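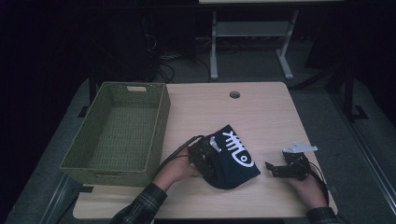 Tissu bleu marine plié, imprimé d'une arête de poisson blanche.

Accueil Nouvelles Feuilletons Archives Contact

Fiche 439

Le vélo est entré à l'atelier le 2 avril 2026, peu avant la fermeture. Randonneuse en acier brasé, moyeu avant à dynamo Plokow, jantes Nakgate à fond creux, porte-bagages soudé par un artisan dont la plaque manquait. La cliente a posé le guidon contre le comptoir et a dit : « Elle fait un bruit. » J'ai ouvert la fiche 439 et j'ai écrit, à la ligne du motif : bruit, roue avant.

Un bruit n'est pas une panne. La procédure demande de noter sa fréquence, les conditions dans lesquelles il apparaît et ce qui le fait cesser. J'ai posé les questions. Un claquement sec, une fois par tour. À basse vitesse surtout. Plus net par temps froid. Il disparaissait quand on se mettait en danseuse, et revenait dès qu'on se rasseyait. Elle répondait vite, sans chercher ses mots, comme on répond au sujet d'une personne avec qui on a vécu.

-- Depuis quand ?

-- Depuis toujours.

J'ai laissé la case vide. Le formulaire n'accepte qu'une date.

Le lendemain matin, j'ai mis la machine au pied. Contrôle de la direction : pas de jeu, pas de point dur. Contrôle de l'axe : serrage correct, pattes de fourche parallèles, entraxe de 100 mm au calibre. Le moyeu Plokow n'est plus fabriqué depuis plus de 17 ans et ses roulements se trouvent mal, mais ceux-ci tournaient sans grain. On sentait seulement le cran magnétique de la dynamo, régulier, qui n'a rien à voir avec un claquement. J'ai débranché le feu, par acquit de conscience. Le bruit n'est pas venu non plus.

À vide, la roue se taisait. C'était cohérent avec une contrainte de charge. J'ai reposé le vélo au sol et fait le tour du pâté de maisons, selle réglée pour quelqu'un de plus grand que moi et que la cliente. Devant la boulangerie, je l'ai entendu : un bruit clair, presque en bois, à intervalle fixe. J'ai ralenti pour le garder plus longtemps, puis je suis rentré par la cour.

Les causes d'un claquement à la fréquence de la roue sont connues. Croisement de rayons qui se libère au passage du point bas. Tête d'écrou mal assise. Valve qui bat contre la jante. Magnétique de compteur oublié sur un rayon. Bille fendue. Manchon de jonction qui travaille dans la jante. On les prend dans l'ordre du démontage, du plus simple au plus long.

La valve était bridée. Aucun aimant. J'ai pincé les rayons par paires sur tout le pourtour, puis relevé les tensions au tensiomètre. Le résultat m'a retenu un moment. Sur une roue de cet âge, qui avait porté des sacoches et changé de continent si l'on en croyait les autocollants du garde-boue, j'attendais de la dispersion. Les valeurs se tenaient dans une bande très étroite, sauf de part et d'autre de la jonction, où elles montaient légèrement, et de la même quantité à gauche et à droite. Un défaut ne se répartit pas de cette manière. Quelqu'un avait mis ces tensions là.

J'ai retiré le pneu, un Duangkaew de section large, flancs craquelés, encore utilisable. Puis la chambre. Puis le fond de jante, en coton collé, que l'on ne pose plus guère et qu'il faut chauffer doucement si l'on veut le récupérer. Il est venu d'un seul tenant.

Sous le coton, sur le métal, il y avait des inscriptions au crayon gras. Une suite de valeurs, un repère en face de la valve, une flèche vers la jonction. Sous la flèche, un mot : « manchon ». Puis une initiale, que je ne recopie pas ici, et « Brokau, août ».

J'ai appris le métier à Brokau. L'atelier occupait le rez-de-chaussée d'une ancienne minoterie, au-dessus du canal, et l'humidité y piquait les rayons en boîte si l'on oubliait de graisser le papier. Celui qui le tenait parlait peu et faisait refaire beaucoup. Il ne signait pas ses roues. Il écrivait à l'intérieur, pour le suivant, ce que le suivant devait savoir, et il estimait que toute personne qui n'allait pas jusqu'au métal n'avait pas besoin de l'information. Je connaissais sa manière de barrer les sept. Je ne l'avais plus vue depuis mon départ, qui s'était fait un soir, sur une question de salaire, et sans que ni lui ni moi ne posions nos outils.

J'ai refermé la porte de l'atelier. J'ai pris une photographie de la jante pour le dossier, puis j'ai continué la recherche.

Le manchon d'une jante Nakgate est une pièce d'aluminium emmanchée à force dans les deux extrémités du profilé. Il n'est ni soudé ni goupillé. Quand l'ajustement est un peu lâche, les deux faces se décollent au passage de la charge et se referment aussitôt. Cela produit un claquement. Ce n'est pas dangereux tant que la tension des rayons voisins maintient la jonction en compression, et c'est pour cela qu'on peut, si l'on tient à conserver la jante, surtendre à peine les deux paires qui l'encadrent. Il l'avait fait. Il avait entendu le bruit, trouvé la cause, mesuré le risque et laissé la pièce en service.

Le remède existe. On détend la roue, on écarte la jonction, on dégraisse, on injecte une résine fluide, on retend et l'on attend. Un atelier équipé le fait dans la journée. Il disposait de la résine à Brokau, sur l'étagère du fond, derrière les jeux de direction. Je me souvenais du bidon. Je n'ai pas trouvé de raison technique à son abstention.

J'ai appelé la cliente. Je lui ai exposé la cause, le remède, le délai et le prix. Elle a demandé si la roue pouvait rouler comme elle était. J'ai dit que oui, sous réserve d'un contrôle de la tension chaque année. Il y a eu un silence, avec de la vaisselle derrière.

Elle m'a dit que le vélo était celui de son père. Qu'il l'avait transportée dessus, enfant, dans un siège fixé au tube horizontal, juste au-dessus de la roue avant. Qu'elle s'endormait dans les montées, parce que les montées étaient lentes et que le bruit s'espaçait. Un été, il avait porté le vélo chez un mécanicien, et le mécanicien avait proposé de supprimer le claquement. Elle avait 4 ans. Elle avait pleuré dans l'atelier, elle ne s'en souvenait pas, on le lui avait raconté. Le mécanicien avait remonté le pneu sans rien facturer.

-- Il avait écrit quelque chose sur la facture, a-t-elle ajouté. Mon père l'a longtemps gardée. « Bruit conservé à la demande de l'usager. »

Je n'ai pas commenté. J'ai demandé pourquoi, dans ce cas, elle me l'avait apporté.

-- Parce que depuis l'hiver je l'entends moins. Je voulais savoir si c'était la roue ou moi.

J'ai repris mes relevés. Deux rayons côté gauche, au voisinage de la jonction, avaient une valeur supérieure à celle inscrite au crayon. Les traces sur les écrous étaient fraîches, le laiton encore clair. Une intervention récente, donc, faite à la clé courante par quelqu'un qui avait voulu rattraper un léger voile sans descendre jusqu'au métal. La compression accrue sur la jonction réduisait l'ouverture des faces, et avec elle l'amplitude du claquement. Je le lui ai dit. C'était la roue.

Elle a demandé si c'était réversible.

Le travail a pris l'après-midi. J'ai ramené les deux rayons à la valeur inscrite, par quarts de tour, en relevant entre chaque. J'ai compensé le voile par le côté opposé, loin de la jonction, là où cela ne s'entendrait pas. Le saut restait dans la tolérance. J'ai libéré les torsions à la main, refait un relevé complet et comparé avec la jante, chiffre par chiffre, à la lampe. Un seul écart, sur un rayon près de la valve. J'ai d'abord cru à une erreur de ma part et j'ai repris la mesure. Puis j'ai regardé le chiffre de plus près. Il l'avait écrit deux fois, la première valeur effacée au pouce. J'avais réglé sur la première.

J'ai corrigé.

Avant de reposer le coton, j'ai pris un crayon gras. Il restait de la place entre l'initiale et le trou suivant. J'ai porté le mois, le nom de la ville, et « tensions rétablies ». J'ai hésité sur l'initiale, puis je l'ai mise. J'ai chauffé la colle, tendu le fond de jante dans le sens de rotation, remonté la chambre et le Duangkaew, étiquette en face de la valve comme on l'exigeait à Brokau, et gonflé à la pression de la cliente, un peu basse à mon goût.

Essai sur route : le tour du pâté de maisons, puis la côte derrière la gare, assis, sur le petit plateau. Claquement présent, une fois par tour, net. J'ai fait la côte une seconde fois.

Elle est venue le soir même. Elle a soulevé l'avant du vélo et l'a laissé retomber, ce qui ne sert à rien pour ce défaut, puis elle est sortie rouler dans la rue. Je l'ai regardée par la vitrine aller jusqu'au feu et revenir très lentement, la tête penchée vers la roue. Elle a payé la main-d'œuvre. Elle a voulu un exemplaire de la fiche.

À la ligne du motif, il y avait toujours : bruit, roue avant. À la ligne des travaux, j'avais écrit : deux rayons repris, fond de jante reposé, bruit conservé à la demande de l'usagère. Elle a plié la feuille et l'a rangée dans la sacoche de guidon.

La case de la date d'apparition était encore vide. J'y ai mis le mois d'août, sans l'année, et j'ai classé mon exemplaire.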